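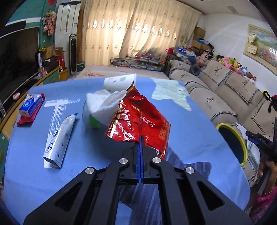 Demonstration Operator, Handheld Gripper (part-time, fixed term)

Neretti is hiring operators to record manipulation demonstrations with handheld grippers in furnished homes. The recordings are used to train control policies for a two-finger robot arm. The position sits with the Lerkberg data group and runs through December.

Reference: 1718
Applications close: 3/18/20
Positions open: 3

The work

Operators perform short household tasks with the gripper in place of their fingers. The current task list covers table clearing, sorting of small packages, disposal of used paper and wrappers, and return of toiletries to a fixed spot. Most sessions are at a dining or coffee table with a trash bin within reach. Some tasks are done two-handed, with one gripper per hand.

A demonstration starts with the gripper open and clear of all objects and ends when the last object has been released. Operators follow a task card but choose their own grasp points. Thin and flexible items make up a large part of the list: foil snack packages, tissues, folded cloths, tubes. These are best taken at an edge or a crimped end. A grasp that slips is to be completed if possible and flagged in the log, not deleted.

Between demonstrations the operator rearranges the table. Object position and orientation must change each time. The household's own items stay in the room as they are, and background clutter is wanted.

A smaller part of the work is remote control. Operators drive the arm at the Lerkberg lab from a paired set of hand controllers and repeat tasks already recorded by hand. Training for this is given separately, after the first month.

Duties

Record demonstrations according to the task card
Check jaw alignment and pad condition before each session
Check the joint screws for play and tighten as needed
Keep the camera view of the jaw tips unobstructed
Log failed grasps, dropped objects and restarts
Upload recordings at the end of the shift
Leave the home in the condition in which it was found

Requirements

Steady use of both hands for sessions of up to 2 hours, with breaks
Ability to stand, lean over a table and reach to floor level
Basic computer skills (file transfer, spreadsheets)
Willingness to work in other people's homes and respect their privacy

No background in robotics is needed. Experience with assembly, sewing, lab bench work or similar is useful. Left-handed applicants are encouraged to apply, as the current data set is mostly right-handed.

Hours and pay

Shifts are half a day, 3 shifts per week. Pay is hourly and does not depend on the number of demonstrations recorded. Paid training takes place at the Zalley Street office and ends with a short practical test on the gripper. Travel between homes counts as working time.

How to apply

Send a one-page resume and a list of available half days to the Neretti hiring desk, with the reference number in the subject line. Cover letters are not required. Applicants who pass the first review will be invited to a trial session with a single gripper and a set of packaged goods.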